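## 4. What the planner sees when it looks at mesh

I'll admit up front that we picked wire goods for this section out of spite. Our grasp planner, Giris, had been doing fine on boxes and mugs for months, and every demo we gave ended with somebody asking about colanders. So in August we built a test set in simulation out of things that are mostly holes, and then watched Giris fall apart on it.

The trouble starts before any planning happens. Giris takes a depth image, turns it into a signed distance field, and looks for contact pairs on the surface. With a solid object that works nicely. With mesh, some rays hit the wire and some sail through to whatever is behind, and the fusion step averages the two. You end up with a ghost surface floating between the layers where there is no metal at all – and Giris loves that ghost surface, it's so smooth! It would send the thumb there every time if we let it.

### 4.1 Going for the rim

Our fix is pretty low-tech. Before fusing, we run a small network (we call it Nollow, please don't ask) that labels each depth pixel as rod, mesh or background. Rod pixels go into the distance field as usual. Mesh pixels go into a second field that the planner treats as an obstacle but never as a place to touch. The upshot is that contacts can only land on rods and rims, and the fingers still keep clear of the mesh on the way in.

The pregrasp is then chosen by sliding the open hand along each candidate rim and scoring three things: clearance for the four fingers, room for the thumb to come up from below, and how far the wrist has to twist. I spent way too long tuning those weights. In the end I gave clearance double the weight of the other two and went home. Figure 2 shows the sort of pose we were after on the tray organizer, with the hand coming in from the side and the thumb low.
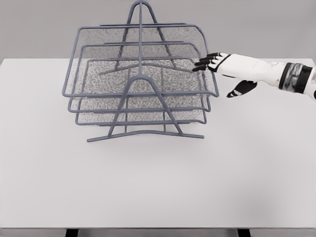
**Figure 2.** Approach to the three-tray wire organizer in simulation. The fingertips are close to the right-rear corner of the top tray and have not made contact.

Manon Li objected to all this when she read a draft, saying that a rim-only rule throws away perfectly good grasps, that plenty of mesh is stiff enough to hold, and that we'd be sorry the first time a rim was blocked. She's right about the blocked rims. We ran 60 trials on the organizer, starting the hand from a different pose each time, and 29 of the plans needed a second try at the rim search before they found anything with enough clearance. Another 19 went through on the first pass. The rest found no plan, and when I went through the logs, nearly all of those had the goal set on a lower tray, where the rim above leaves very little space for the fingers.

I still think the rule is the right default. A missed plan costs us a few seconds of compute, and a thumb sent at a ghost surface costs us an afternoon. But we did add a fallback after Manon's comments: if the rim search comes up empty, Giris may use mesh contacts within a fingertip's width of a labeled rod. Khôi Hầu wrote that part, and it's off by default in the September 2024 release.

### 4.2 Stuff that still bugs me

Nollow was trained on rendered depth only, and rendered depth is far too clean. Real sensors smear thin wire in ways our noise model doesn't cover. Also, the labels flicker where several mesh layers overlap, so we smooth them over five views before fusing, and the smoothing sometimes eats a thin rod. I have a half-finished branch that tracks rods as curves through the views and skips the smoothing. It's slow, and it crashes on closed loops.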